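Tips from our folding bench: what towel tests taught us about grasping cloth

Updated 3/31/25

These tips come from the cloth manipulation work at our workshop in Vustadside. We write them for people who try to make a two-finger gripper pick up and fold household towels, and who have the same troubles we had. Some of them can be useful also for folding by hand, but this was not the purpose.

Choose the first grasp by the edge and not by the center. In our February series we made 602 grasp attempts on microfiber and cotton towels. When the fingers closed in the middle of the cloth, they often took a small pinch of pile and lost it during the lift. With a grasp near a corner, only 53 lifts were lost in the whole series. We counted a lift as lost when the cloth left the fingers before the arm reached its upper position.

Open the fingers wide before you go down. If the gap is small, you pinch only the fibers. With a wide gap the fabric makes a fold between the tips, and the fold is what you want to hold. For plush cloth we go down slowly and stop at the first contact.

Use the border if the towel has one. A sewn border is stiffer than the pile, and its color is often different, so the vision part can find it more easily. A hanging loop is also a good landmark, because it tells you which corner you see. Do not lift by the loop. The towel will turn around it and the next fold will start from a wrong angle. 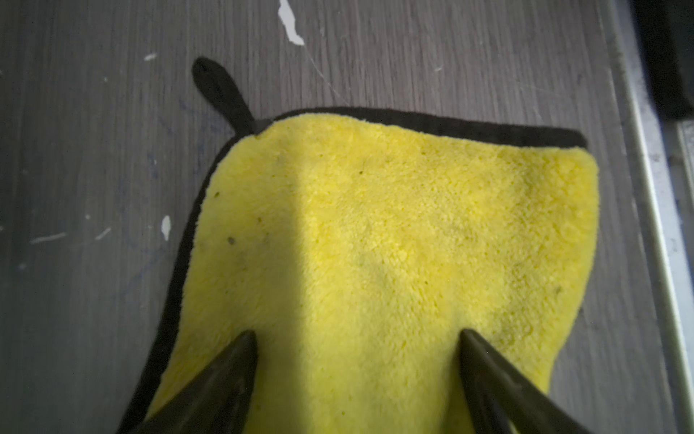

Change the light between the trials. Our first model was trained under one lamp, and it learned that the edge of a shadow is the edge of the towel. The Pilov method, which we follow for labeling, asks for the outline of the fabric only, and shadow lines must be ignored. After we added 111 trials with moved lamps, this mistake became rare.

Keep the old table. We were advised to cover the surface with clean white paper, and the results on paper were very nice. Then the same model went to Kadulbridge, where the tables have scratches and pen marks, and it tried to grasp the scratches. Now we train on used surfaces from the beginning.

Shake the towel every 12 trials. Flattened pile gives a different friction, and crumbs can come between the fingertips and the cloth. Wipe the fingertips at the same time with a dry cloth.

Write down how the towel lay before each trial. We use the Miyazaki sheet, with one line for the position of the corners and one line for wrinkles. It takes a little time, but without it we could not compare February with the later series. Bath towels are not included yet, as our table is too short for them.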